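A visit to the Cemine open afternoon, Hinville

Cemine opened its soft toy rooms to visitors in July, and I went along with my sister and her two children. The building is at the far end of Costilden Road, past the garage, with parking for 8 cars at most. We left ours by the church and walked.

Entry was £2 each and you could stay as long as you liked. The first room is set out with beds, quilts and boxes, and the soft toys are mixed together, bears with ducks and so on. 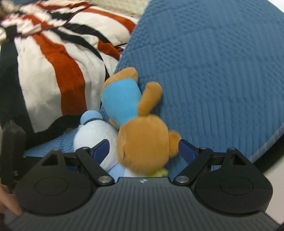
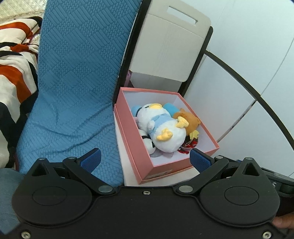 Kevin Taipe, who looks after the collection, gave a short talk at two o'clock. It began with toys left over from a shop in Hinville and now stands at 400, nearly all of them given by local families. He said most people store soft toys badly. Plastic bags trap damp, and a plain box in a dry cupboard is better. Clothes should come off before washing, as the dye can run into pale plush. He brushes the fluffy ones with a baby's hairbrush and leaves the smooth ones alone.

Somebody asked what the toys were worth. Very little, he said, apart from a handful in the glass case upstairs.

The upstairs room is smaller and rather warm. It has older bears, a shelf of rabbits and a sewing machine by Iwasaki that is still used for repairs. Each toy has a number on a card, and the highest I saw was 1635. The numbers were carried over from the shop's stock book, so they don't match the size of the collection.

Tea was served in the back room, with a good fruit cake. The children were allowed to choose one toy each from the spares basket by the door. My niece took a long time over it and came away with an elephant. The stairs are steep and there is no lift.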